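Planau Arm Users Forum > Faults and Safety > Gripper closing on its own after e-stop release

Started by tinbucket_60
September 15, 2022

tinbucket_60 wrote:
Hi all. Long-time reader, second post I think. We've got a Planau tabletop arm with the Flutetti two-finger gripper on it, and I've just had a fright with it so I'd like to know if anyone else has seen the same.

I was running a simple pick and place on the bench, nothing clever. The arm started drifting off its line so I hit the e-stop, walked round to have a look, then twisted the button back out. The arm stayed where it was, as it should. The gripper didn't. It shut, all the way, with my thumb about an inch from it. I hadn't pressed reset or start. The pendant was still showing the red banner.

I tried it again with my hands well out of the way and it did it three more times, then stopped doing it. That bothers me more than if it did it every time.

Firmware is whatever was on it when it arrived in January. Any ideas?

mossy_gantry wrote:
Blimey, glad you've still got your thumb. Is your gripper powered through the wrist connector or from its own supply? Ours came with a separate brick and the e-stop only cuts the arm. The gripper never loses power at all, so it just sits there waiting for the next thing down the wire.

tinbucket_60 wrote:
Own supply. So you're saying the e-stop never touched it?

mossy_gantry wrote:
That's how ours was. Press the button, the arm goes dead, the gripper carries on being live. I only found out when I could still hear it buzzing.

kettleandcrimp wrote:
I'm going to disagree a bit. The supply explains why it CAN move, but it doesn't explain why it DID. Something sent it a close command. My money's on the controller holding the last command in its queue and letting it go when the safety circuit comes back. We had exactly this at work with a different make. Your program was about to grip something when you hit the button, wasn't it?

tinbucket_60 wrote:
It was, yes. It was just coming down on the part.

mossy_gantry wrote:
Could be both then. I still say wiring first. If the gripper has no power it can't act on anything, queue or no queue.

kettleandcrimp wrote:
Fine, but cut the power to a gripper that's holding something heavy and you may drop it on somebody's foot. Depends on whether yours holds when it's off. Worth finding out before you go rewiring.

lower_deck wrote:
Kushwaha fitted ours and the bloke who did it left a sheet in the cabinet saying keep hands clear of the fingers until the pendant is green. So somebody somewhere knows about it! I'd always taken it as the usual waffle and ignored it, I'm ashamed to say.

Can't say I've ever seen it shut by itself though, and ours has done something like two years of daily use. Are you sure nobody else had a laptop connected?

tinbucket_60 wrote:
Just me in the room, and the laptop lid was closed. I did wonder about that too.

ninepin wrote:
Had it. Twice. Both times the job was stopped halfway through a grip, which fits with what kettle says. I rang the Dondasar helpline (they supplied ours) and got told to update, then got told the update wasn't out yet. Smashing. I ended up putting a "gripper hold" line in my stop routine, and it's been all right since, but I wouldn't call it fixed. That's software covering for something that ought to be in the wiring.

mossy_gantry wrote:
Thank you, ninepin. Wiring!

kettleandcrimp wrote:
He said it's been all right since he changed the software, mossy.

ninepin wrote:
I said I wouldn't call it fixed either. Don't drag me into it, you two.

lower_deck wrote:
What about the drift that made you hit the stop in the first place? Seems to have got lost. If the arm was wandering then that's a fault as well, and I'd want to know about it before I ran anything else.

tinbucket_60 wrote:
Good point and I'd sort of let it slide. It was going wide of its pick position, always to the same side, and a bit more each cycle. I counted 12 cycles before I lost patience. I've slowed it right down and turned the force to the lowest setting, and I've laid blue tape out in squares on the work surface so I can see where the fingers are heading. No parts out, just the arm moving over the lines. This is off the wrist camera. 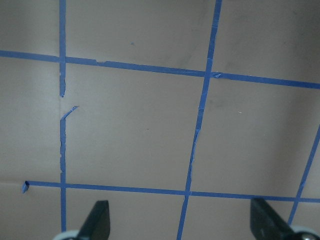
paperclip_dan_no_more wrote:
Sorry to butt in, I'm new to all this. If the e-stop has been pressed and then let back out, when is it safe to put your hand near the gripper?

kettleandcrimp wrote:
Only once the gripper's own power is off and you've checked that it's off. Letting the button back out should never start anything moving, but as this thread shows, should isn't the same as does. Treat the fingers as live until you've pulled the plug on them, and watch out for anything they're holding.

paperclip_dan_no_more wrote:
Right, thanks. Plug out it is.

ninepin wrote:
On the drift, check the bolts at the wrist flange before you go anywhere near calibration. Mine had worked loose and I spent a whole evening redoing the zero position for nothing. With everything off, obviously.

lower_deck wrote:
And if it isn't the bolts, see if it still drifts after homing between cycles. If homing puts it right each time, I'd be looking at the encoder on the base joint — or the cable to it.

tinbucket_60 wrote:
Will do both. Tonight's plan is plug out, bolts, then a run with homing every time. I've also asked Planau for a wiring diagram so I can get the gripper supply onto the safety relay, and I've asked them straight out whether it holds its grip with the power off. I'll post whatever they send back. Until then there's a sign on the bench and the gripper stays unplugged unless I'm standing at the far end with the pendant.

mossy_gantry wrote:
Ask them which relay contacts are spare while you're at it. The diagram we were sent didn't show them.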